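Reading Bark Before Buying a Saw

Most tree losses in home yards start below the soil line. At Kevley, a 44-acre test ground run by the tree care firm Prernano, crews logged 3,693 trunk inspections through May. Compacted soil was the most common fault recorded, ahead of mower damage and poor drainage.

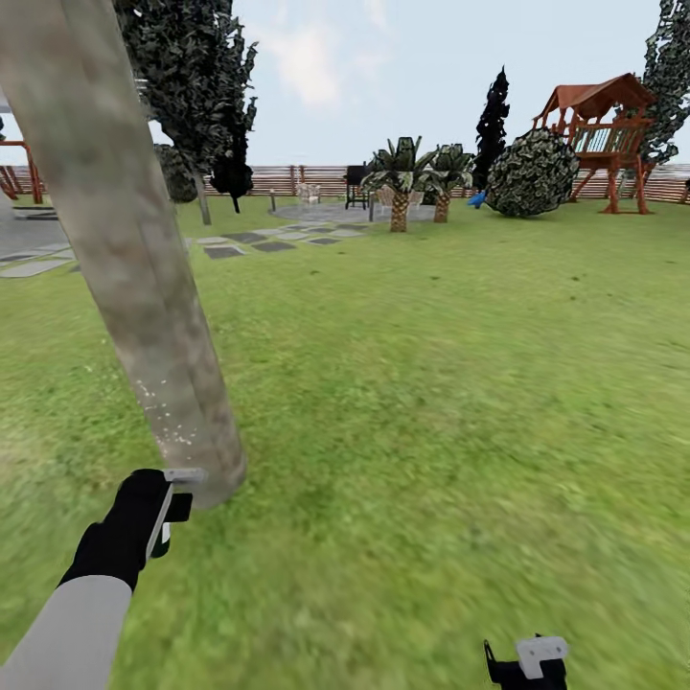
Mottled bark on a pale trunk, with square stepping stones crossing the lawn.

Compaction closes the pores that carry air to fine roots. Foot traffic does it slowly; a parked truck does it in an afternoon. The Cikik probe, pushed in by hand at the drip line, gives a pressure reading at each depth.
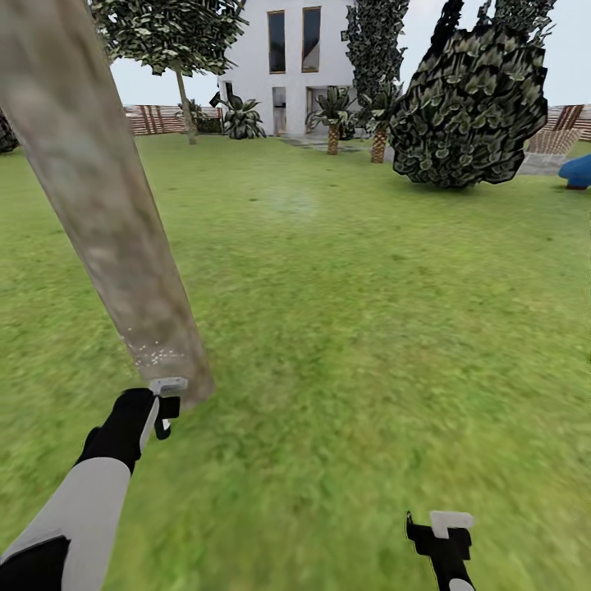

Surface marks are a weaker guide. Color change alone rarely justifies treatment, and many species shed or stain with age. Small white speckles clustered near the lower end of a trunk, as on the leaning one by the lawn, should be checked with a hand lens before any spray is bought. Scale insects, lichen and dried mineral deposits can look alike from a few feet away. Prernano logs the height of the patch and repeats the check after six weeks.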